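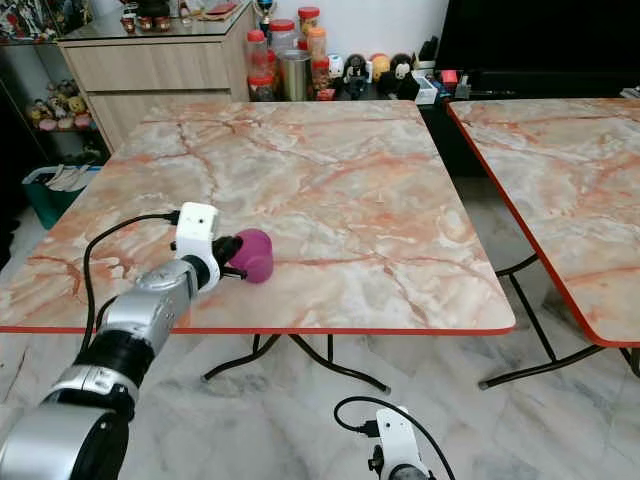
Stojanovska Lending Room Moves to Porch Pickup, Adds Phone Story Hour

2020-04-03

Reading time: 6 minutes

The Stojanovska Lending Room, the little neighborhood library on Vurevska Street that many of our readers have been going to since they were small enough to be carried in, has closed its reading tables for the time being but is still very much lending books. Starting this week, anyone with a card can call in a request, and the books will be set out on the covered side porch in a paper bag with the borrower's first name on it.

Lejla Delić, who has run the room for six years and worked its front desk for a good while before that, came up with the plan over a couple of long evenings at her kitchen table. She had been getting calls at home, she told us, from people who had finished whatever they had checked out and were starting to read the backs of cereal boxes.

"I had one gentleman who had read the same mystery twice and was thinking about a third time," Delić said. "He knew who did it, of course. He said he was reading it for the weather."

The way it works is simple enough. You call the desk between ten in the morning and two in the afternoon, tell whoever picks up what you would like, and they will give you an hour to come by. If you don't know what you would like, say so, and they will ask you a few questions and pick something out. Up to six books can go in a bag. Children's picture books don't count toward the six, a rule that Delić says she made up on the spot during the first phone call from a mother of twins and then decided to keep.

Returns go in the big metal drop box by the gate, where they will sit for a few days before anybody sorts them. Late fees have been put aside until at least July, and that includes any fees you may already have been carrying around with a guilty conscience. There is no need to call about those. Several people have called about those.
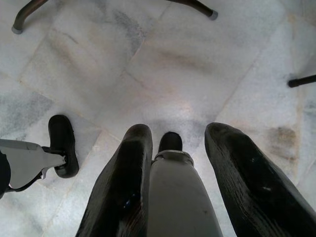 The first day of porch pickup brought 91 requests, nearly twice what the desk would see on a busy morning in the middle of winter. Krum Leka, who answers the phone most days and has a voice that a lot of us would know anywhere, said the cookbooks went first. Bread was the big one. By noon every book in the building with a loaf on its cover had been promised to somebody, and he had begun a waiting list in the back of an old desk calendar.

After bread came jigsaw puzzles, which the room has lent out for years from a shelf near the coat hooks. Leka asks that people who find a piece missing write it on a slip of paper and tuck it in the box, so the next family doesn't spend an evening crawling under the sofa. Gardening books have been popular too, especially anything on starting tomatoes indoors, and so have the long family sagas that usually wait for summer.

"People want a thick one," Leka said. "They ask me how many pages. I used to get asked if there was a short version."

The other new thing is the telephone story hour. The room's regular story hour for young children has been held on the rug by the front windows for as long as most people can remember, and when the doors closed it was the thing parents asked about more than any other. Vlasta Shehu, a retired second grade teacher who has been reading to the children for years, offered to keep going from her own living room. Families dial in to a shared line in the afternoon, put the phone on speaker, and settle down wherever they like to settle down.

Shehu has been choosing stories that don't lean too hard on their pictures, and that has meant going back to some old favorites from her classroom days. She reads slowly and leaves plenty of room for questions, and there have been plenty of questions. One afternoon a discussion about whether a bear could open a jar of honey by himself took up more time than the story did. She let it run on. The children had been indoors all day, she said, and they had thought about bears a great deal.

The line can hold 90 callers at once, and it hasn't come close to filling up yet, so newcomers are welcome. Grandparents in other towns have been dialing in as well, some of them just to hear the children laugh. Shehu would like everyone to know that it's fine to join late, fine to leave early, and fine if the dog barks.

For readers who can't get to Vurevska Street, a small delivery run is being put together with help from Clurka, the bakery two doors down, whose van already goes out along the river road and up the hill each morning. Stavros Jurić, who drives it, has agreed to leave book bags on the step along with the bread orders. You don't have to buy bread to get a book, though he did mention that the seeded rolls have been coming out very nicely.

Delić said she has been touched by the notes tucked into returned books, some thanking the staff, some recommending the book to whoever has it next. She has been pinning them up behind the desk. One is a drawing of a whale. One is a recipe for lentil soup with the amount of salt crossed out and corrected 2 times.

She doesn't know when the reading tables will open again and would rather not guess. In the meantime the porch light stays on until dusk, the phone is plugged in, and the books on the waiting list will go out in the order the calls came in. If you have one of the bread books and your loaf has turned out well, Leka would be very glad to see it come back a few days early.

Comments

Akunico Reader: My mother had her first bag yesterday and called me to read the whole first chapter out loud. Thank you, Lejla!

pageturner_hill: Does anyone know if the large print westerns can go on the bakery van? My dad is up past the water tower.

Krum L.: They can. Give us a ring after ten and we'll get him on the list.

MamaOfTwins: I am the picture book rule. You're welcome, everybody.

Contact the newsroom | Copyright 2020 Akunico Neighborhood News | Back to top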